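Workshop > Storage > Small Parts

Sorting a Mixed Lot of Screws and Fasteners

5 September 2025
By Mounir Kamel

I bought a bucket of mixed hardware at an estate sale in Pickering in April. It held wood screws, machine screws, washers, a lot of bent nails and one door hinge. Sorting it took most of a weekend, and I would do it differently now.

Start with a magnet. Put it inside a plastic bag, drag it through the pile, then turn the bag inside out over a tray. What stays behind is mostly brass, aluminum and some stainless. Keep those apart, because they cost the most to replace.

Next, throw out the junk. Bent nails, stripped heads and anything with rust in the threads can go in the scrap can. My bucket lost almost 3 pounds this way.

Sort by type first and by size second. Wood screws in one bin, machine screws in another, nuts and washers in a third. If you try to do size at the same time you will run out of bins and table.
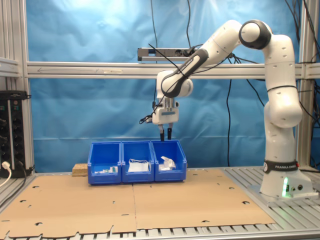 How do you tell a metric screw from an inch screw when they look the same?

Thread a known nut onto it by hand. If the nut spins on past four or five turns with no force, it matches. If it binds after a turn or two, try the nearest size in the other system. Keep 12 common nuts on a wire loop, each with a paper tag, and hang the loop by the bench.

For lengths, draw a ruler on a strip of scrap wood. Flat-head screws are measured from the top of the head. Round and pan heads are measured from underneath it.

Store heavy things low. A full drawer of lag bolts will pull a cheap cabinet off drywall, so screw the cabinet to studs. Label the front of each drawer and tape one sample screw beside the label. Leave a few drawers empty. You will need them.

A little dry rice in a cloth pouch helps in a damp garage. Change it when it clumps.

Comments

Beryl Yeoman: I use muffin tins for the first sort. Mine came out of the kitchen and never went back.

grendik: Masking tape labels fell off mine by winter. Paint marker has held.

Mounir Kamel: Paint marker is better, yes. Wipe the drawer with alcohol first.

T.: What about left-hand threads? Found two in a jar and thought the nuts were bad.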